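4. Watching from the shelf

4.1 The discs people already had

We turn now to the part of the interviews that took the longest to get through and that, we will admit, gave us the most pleasure. In all 19 households we asked the same opening question, whether there was anything in the house that had been bought, borrowed or given and was still waiting to be watched, and in all 19 the answer was some version of yes, followed by a trip to another room. People came back with armfuls. One couple in Nidden had kept a full run of a hospital drama in its shrink wrap through two moves. A retired bus driver had a shoebox of silent comedies that his daughter had been giving him at Christmas for years (he was fond of them, he told us, and fully intended to start). By the time we had been round everyone, the discs listed in our notebooks came to 1,776, and this leaves out recordings made at home, which we had neither the time nor the patience to sort.

We have come to call this the backlog, because that is the word most of our participants used for it. The word carries a bit of guilt, and we did wonder early on whether to pick something kinder. "Collection" was the obvious candidate, but when we tried it out in the second round of visits people tended to correct us. A collection, as one woman put it, is something you have finished getting to know. What she had beside the television was homework, though homework she was looking forward to.

The stoppage in television production that began in June gave us a chance to ask about the backlog at a moment when it might have been expected to matter. New episodes of the weekly comedies had dried up, the Nurnano channel was filling its evenings with repeats, and the people we spoke to had all noticed. Several had joked to friends, as viewers in their position often do, that they were set for a year whatever happened. We wanted to find out if the joke held up once the evenings were there to be filled.

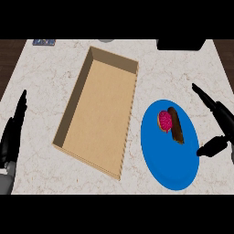

Figure 4. Open tray on a marble countertop (computer render).

For the most part it held up only in patches. Of the 19 households, 14 watched something from the backlog in the first month, and nearly all of them described it with real warmth, as a sort of holiday from keeping up. The phrase "keeping up" deserves a word here. In ordinary times our participants felt a mild pressure from current television, partly from colleagues who would be talking about last night's episode and partly from the programs themselves, with their cliffhangers and their trailers for next week. With that pressure off, they could sit down to a film from 1950s Italy or the third season of something everyone else had seen a decade ago, and take it at their own pace. A schoolteacher told us she had watched the same musical on three nights running and had never once felt behind.

By the second month the mood had cooled somewhat. Repeats on Nurnano, which people had grumbled about at the start, were creeping back into the evening, and the discs that had come down from the shelf were sitting in front of it. We had assumed, going in, that this would be a matter of taste, and that people would turn out to own a good many things they did not much want to see. There was a little of that, and there was a box set of golf highlights that drew a groan from an entire family. But when we went through the unwatched titles one by one, we heard enthusiasm far more often than embarrassment. They still wanted to see these films. They wanted to see them on some other night.

4.2 Choosing, and putting off choosing

The trouble, as far as we can make out, lay in the choosing. A broadcast evening has a shape that someone else has given it, and so does a season of new episodes. A shelf has none. Participants described standing in front of it after supper with the cases tilted out, reading the backs, checking running times, consulting whoever else was on the couch, and then finding that the best part of an hour had gone and it was too late for anything over 90 minutes. Couples had a harder time of it than people living alone, and households with teenagers had the hardest time of all.

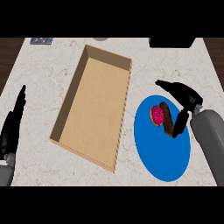

Size seems to have a great deal to do with it. The smallest backlog we met was four films, and its owner had worked through every one of them before the end of the first month without, so far as we could tell, giving the order a moment's thought. At the other end were people with whole bookcases, and it was here that the evenings went astray. Anyone can settle on something when it is a pink-frosted donut and a chocolate eclair sitting side by side on a blue plate, and if two people are there the question more or less answers itself. Put out an entire bakery counter and even the hungry will dither. A shelf of discs is much closer to the bakery counter, with the added difficulty that a film takes up the night and cannot be cut in half. Participants who did well with large backlogs had nearly all found a way of making them small again. One man carried a handful of cases into the living room at the start of each week and shut the cupboard on the others. A pair of sisters took turns, with no right of veto, and reported some terrible evenings and a good many wonderful ones.

The Spanos, the two-screen cinema on the Nidden waterfront, offered a useful comparison. Its programmers had responded to the thin autumn schedule with a string of older titles, and eight of our households went along at least once. When we asked what they had seen, we were surprised by how often it was a film they already owned. They had paid for a ticket, found parking and sat through the advertisements to watch something that was at that moment on the shelf at home, in several cases unopened. Nobody seemed to find this odd, and on reflection neither do we. The cinema had picked the film and set the hour, and there were other people in the room laughing at it.

Something similar happened at Ornano, the last of the town's rental shops, where the staff keep a handwritten card of suggestions beside the till. The card was changed on 27th November, a few days before our final visits, and two participants had already copied the new one out and stuck it to the fridge. Both owned films that were on it. One of them had gone home, pulled hers out from behind the board games and watched it that same evening, after leaving it alone for six years. She was a little cross with herself for needing the card, but she had loved the film, and she talked to us about its ending until the tea went cold.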